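Notes for the Nenirham talk, "What the Floor Is For"
Slot: seven minutes, which means nine if the clicker sulks

Open without a greeting. Ask who put something down on a floor this morning meaning to pick it up again shortly. Wait. Hands will go up slowly, then all at once.

Say: my own hallway in Quinlan has a bag in it that is going to the charity shop. It has been going to the charity shop since the winter. I step round it with real grace now. A visitor saw me do it and thought I had a bad hip.

Then the rule, which I'd like them to write down. The floor is a surface of last resort. Shelves come first, then the table, then a chair, and only then the floor. Most of us run the list backwards when we come in with shopping.

(Pause. Drink water. Last time I forgot and croaked through the second half like a gate.)

The Gadatard flat is next. I spent 337 pounds there on storage boxes before I owned a single thing that needed storing in one. The boxes lived on the floor. I then bought a rack for the boxes. Let them laugh and keep moving.

Next two slides, quickly.

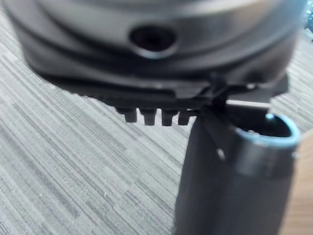
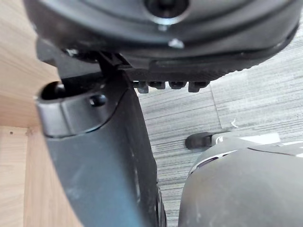

Start clearing a room at the edges, where the furniture meets the ground, and leave the middle for later. The middle is easy and flattering, and you'll stop as soon as it looks decent. Go to the foot of something like the pale wooden piece on the left of the second slide, a cabinet or a shelf, and work outwards from there. Get down on your knees if they still allow it. Pull out whatever has drifted under or beside it, and don't read any of it. I once lost an afternoon to a Clokden catalogue from a pile by the bookcase, and I don't even like their lamps.

Light grey floors get a mention, as somebody always asks. They are sold as forgiving. Mine forgives dust and shows up every crumb of toast.

If there's time, do the bit about the drawer of cables. If there isn't, skip to the homework: one edge of one room, seven days, nothing put down along it. Not even for a minute. Especially not a bag for the charity shop.

Questions. If asked about children, say I haven't any and look sympathetic. If asked about dogs, refer them to the dog.

Handouts are on the chair by the door. Move them to the table before anyone comes in.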